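Tenolon
Home / Robot accessories / Cable management / Noveck

Noveck Cable Retention Kit, Revision 3
Stock code: NVK-R3
Availability: in stock at Trirklow
Sold and supported in the UK by Chauhan

Keeps the cables on the outside of a robot arm from going anywhere the arm hasn't invited them.

Safety notice: Revision 2 kits
Updated Thursday, February 8, 2024

If you own a Revision 2 kit, please read this part before the sales patter.

In December we had a Revision 2 clip let go on our own picking cell in Trirklow. The clip sat on the upper arm and held the slack for a loop round the last joint. It opened during a long reach down into a bin, the loop dropped, and on the way back up it hooked the bin wall. The arm lifted one end of the bin, tipped a good deal of hardware onto the floor and stopped on a force fault. The connector was pulled sideways and had to be replaced. The cell was fenced and empty at the time, so the only injury was to our opinion of the clip.

We ran the same program again on a fresh Revision 2 clip with the bin taken away. That one opened after 168 hours. The latch wears along one edge when the loop twists as well as bends, and our earlier tests had only bent it. We had described Revision 2 on this page as "fit and forget". We have taken that line down.

What to do if you have Revision 2
Stop the robot and isolate it before you put a hand anywhere near the cables.
Look at the latch on each clip. Revision 2 latches are grey, Revision 3 latches are white.
If the latch is grey, take the kit out of use, whether or not it looks worn. The wear is on the inside edge and you won't see it with the clip closed.
Ask Chauhan for a free swap. You don't need the receipt, and we'd like the old clips back even if they are in pieces.
Please don't put a cable tie round a Revision 2 clip and carry on. We tried it. The tie held beautifully and the clip came out from under it.

What has changed in Revision 3
The latch now closes with a screw. It takes longer to fit and is dull to look at. The strap is wider, the inside edges are rounded, and the liner can be replaced on its own. We have also stopped putting the slack marker on the clip, where it could only be read from underneath, and moved it to the strap.

In the box
Two upper arm clips with white latches
One swivel clip for the last joint
Strap, 700 mm, cut to length
Spare liners
Hex key (the small one, which will be missing by Friday)
Fitting sheet

Where to look on your own arm
Most snags we hear about start at the loop near the end joint. It needs enough slack to let the joint turn and not so much that it can reach past the tooling and catch on something. Jog the arm at slow speed to the lowest and furthest pick in the program, then stop and isolate it before you check three things: the gap between loop and bin wall, any strain at the connectors, and anywhere a thin cable crosses a thick one. Repeat for the corners. The middle of the bin always looks fine.

Check the ties too. A long cut tail is sharp, and it will find your sleeve – or the next cable along.

Cables carried along the top of an arm, tied near the upper housing and looped round the end joint, with the arm reaching over a bin of mixed items:

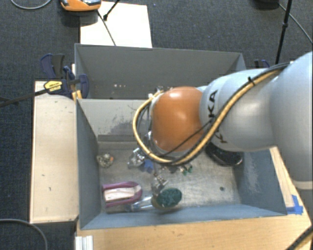 Returns and spares
Unused kits can go back to Chauhan in the original box. Liners and straps are sold separately. Revision 2 latches are no longer sold at all, so please stop asking for them; we know they were quicker.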